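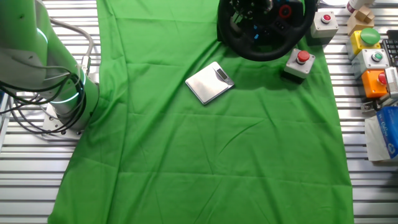 The arm on its rail table, with the kitchen scale on the green cloth and the push-button boxes to the right.

Home | News | Opinion | Student Life | Archive | Contact

What Exactly Are They Learning in the Robot Room?

By Tarek Hattar
26/11/2022

I have a daughter in the robotics elective, so I want this program to be good. I went to the fall open house ready to be impressed, and for ten minutes I was. The arm is a handsome thing, pale green and white, with a ring of blue light at the joint. Then I asked a student what the class was working on, and he told me they were "doing the scale task."

The scale task, as far as I could follow it, is to get the arm to set an object down on a kitchen scale. It's the kind you'd weigh flour on. The class has been at it since September. There are 20 students and one arm, which means that in a double period most of them are watching somebody else's turn. My daughter figures she has had the controls for 50 minutes all semester.

The school paid $3,682 this year for the Mendness curriculum, and that is before you get to the arm. For the money we got a binder, a set of videos and a license to the Plutside software, where students drag blocks around a screen and the robot does what the blocks say. I asked one boy what happened inside the block called "approach." He didn't know. I don't blame him. The block doesn't open.

People I respect think I'm being sour. Mr. Pietrzak, who teaches the class and stays late for it more than he should, told me the task teaches patience and troubleshooting. I believe him. So does fixing a lawn mower. If patience is the goal, we could buy a lot of lawn mowers.

What interested me more was the stuff on the other side of the table. There's a row of push-button boxes, yellow, light gray and orange, and a gaming steering wheel with buttons on the spokes. A girl in the back wanted to wire one of the boxes so that a press would make the arm wait. She had drawn it out on notebook paper, and the drawing made sense to me, and I sell insurance. It isn't in the binder, so it's a "spring extension." I hope somebody remembers that in March.

Then there is the Skako Cup, which takes up every conversation about this program. Our team goes in March. The scale task is one of the scored events, and I suspect that explains the whole fall. A team can earn up to 400 points on it. I read the rules, and I could not find one point for explaining why the arm moved the way it did.

I'm told employers want kids with robotics experience. Maybe they do. I would like to hear which employers, and what they mean by experience. Running somebody else's blocks on somebody else's task sounds to me a lot like operating a machine, a decent job that we used to teach in shop class for far less.

I'm not asking the board to cancel anything. Let them open the software, or get some that opens. Give the girl with the notebook paper her afternoon. And before we renew Mendness, have a few students stand up and tell us how the arm knows where the scale is. I'd go to that meeting.

Contact the editor | Copyright 2022 | Back to top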